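Home | Contents | Previous chapter | Next chapter | Glossary | Search

CHAPTER 4
Why Fabric Pills, Shrinks and Generally Lets You Down

Every garment is a compromise between a person who wants it soft and a person who wants it to last. Sometimes these are the same person, which is how the clothing business makes its living.

This chapter is concerned with what happens to knit fabric after it leaves the store. Chapter 3 followed fiber from bale to yarn and yarn to cloth, and ended at the point where most textbooks end, with a finished bolt and a general air of success. The bolt has no idea what is coming.

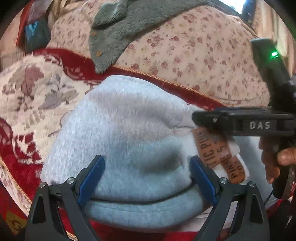

Page 57

We begin with the brushed surface. To make cloth fuzzy, a mill runs it past rollers covered in fine wire, which drag fiber ends out of the yarn and leave them standing. The customer strokes the result and calls it quality. A textile engineer calls it controlled damage, and tends not to be invited along on shopping trips.

Those raised ends trap still air, so the fabric feels warm. They are also free to wander. Rub two of them together at an elbow and they tangle; rub a few hundred and you have a pill. With a weak fiber such as short-staple cotton, pills often break off and go wherever lint goes. Polyester is stronger, so its pills hang on with real loyalty.

Section 4.1 takes up fiber length and twist. Section 4.2 deals with shrinkage, a word that covers at least 2 separate troubles: relaxation, when loops stretched at the mill slide back to the shape they wanted all along, and felting, which belongs to wool and is permanent. Readers who have washed a good sweater on hot may skip the introduction to felting.

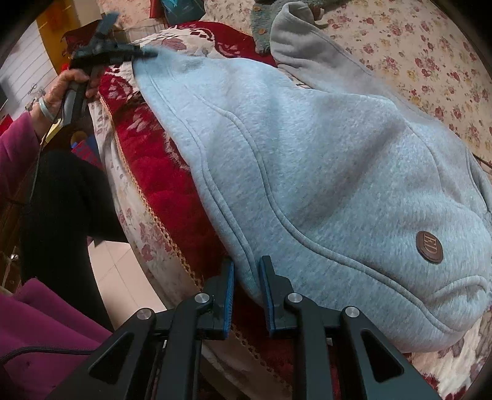
Seams get a section of their own. A seam joins pieces that may have been cut in different directions, and each piece has its own opinion about shrinking. When they disagree, the side seam creeps toward the front of the body and stays there. The trade name for this is spirality – a lovely word for a shirt that no longer hangs straight.

Before reading on, put on the oldest knit garment you own and look at it in daylight. Note where it has pilled and where it has not. Keep the notes for the exercise at the end of Section 4.1.

Terms to know: napping, pill, staple length, relaxation shrinkage, felting, spirality

Nurnden Open Textbooks | Contact the editors | © Nurnden | Back to top

Comments

loomside: The spirality part finally explains my entire T-shirt drawer. Is there a fix or do I just stand at an angle?

Druvetti: Some of my students did the old garment exercise with socks. Please specify "not socks" in the next edition.

Sin: Link to the Section 4.2 tables goes to Chapter 2 for me.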